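Dark twill over a padded bench - weave showing up in product shots, and creases that won't press out

Posted by Siobhán Costello in Sewing, Fabric and Upholstery

I have a low display surface covered in a dark charcoal woven cloth. It sits against white wall panels and I use it for listing small second-hand items. The cloth is a cotton-poly twill sold by Cardale as their Lolmont range. I have two complaints. The weave is visible at close range and competes with small objects, and there are creases that come back within a day of pressing. The colour also shifts between black, grey and slightly green depending on the angle.
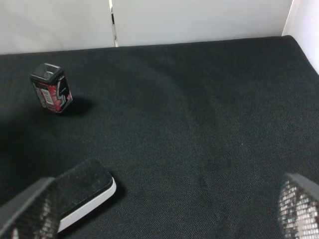
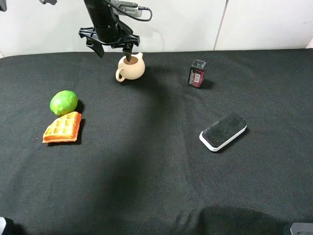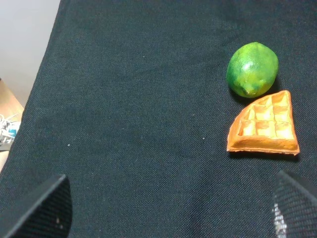 Tin, teapot, and lime with the waffle piece, all on the dark cloth.

What I have tried so far: a steam iron on the cotton setting through a damp tea towel, then pulling the cloth tighter by hand at the back edge. The first flattens it until the next morning. The second moves the crease somewhere else. Lint is a separate nuisance. One white speck on this colour is visible from across the room, and a sticky roller leaves a faint track in the weave.

I would like to keep a dark background if possible. Glazed ceramic in cream or beige looks good against it and white does nothing for it. Is this a matter of the wrong fabric, or the wrong way of fixing it down? The budget is small. I do not own a staple gun but can borrow one.

Farouk

Both, but fix the attachment first. A twill has a diagonal rib, so it stretches more on the bias than along the warp or weft. If you pull by hand from one side you introduce tension at an angle and the cloth relaxes into an arc, which is the sort of curved crease I can see in the photo with the tin.

Procedure:

Take the cloth off and wash it once, warm, without softener. Unwashed cotton blends can shrink unevenly the first time they are steamed.

Press it flat on a table while slightly damp. Let it cool before you lift it. Most people skip the cooling.

Find the straight grain by drawing out one thread near the edge, and cut along the gap it leaves.

Lay the cloth over the padding with the grain parallel to the back wall. Put one staple at the centre of each side, underneath. Then work from the centres toward the corners, alternating opposite sides, 5 cm between staples.

Leave the corners until last. Fold a single pleat at each one and trim the excess on the inside.

If the padding is soft foam, put a layer of thin polyester wadding between foam and cloth. Bare foam grips the fabric and holds small wrinkles in place.

On the colour shift: a twill reflects differently along and across the rib. Turn the cloth a quarter turn before you fix it and look at it under your own light. One orientation is usually more even. This costs nothing and should be done before any stapling.

For lint, a damp rubber glove dragged in one direction works better than a roller and leaves no adhesive.

Vekley

just use velvet, it eats the light

Siobhán Costello

Velvet was my first attempt. It marks wherever something has stood and it holds more lint than the twill does. Thanks all the same.

Farouk, the padding is foam with nothing over it, so I will get the wadding. I tested the quarter turn with the cloth loose and the green cast is less obvious, although the rib is still there in close shots.

Farouk

The rib will remain in close shots with any twill. If it still bothers you after refitting, look for a plain weave of similar weight, or a brushed cotton. Check the rub rating on the label if you slide heavy things across it. For small items 2,000 cycles would be enough, and there is no reason to pay for upholstery grade.

One more point. Move the objects further from the back wall where you have the space. White panels throw light onto the rear of the cloth and exaggerate the texture there, and a seam between two panels is harder to ignore when it sits directly behind the item.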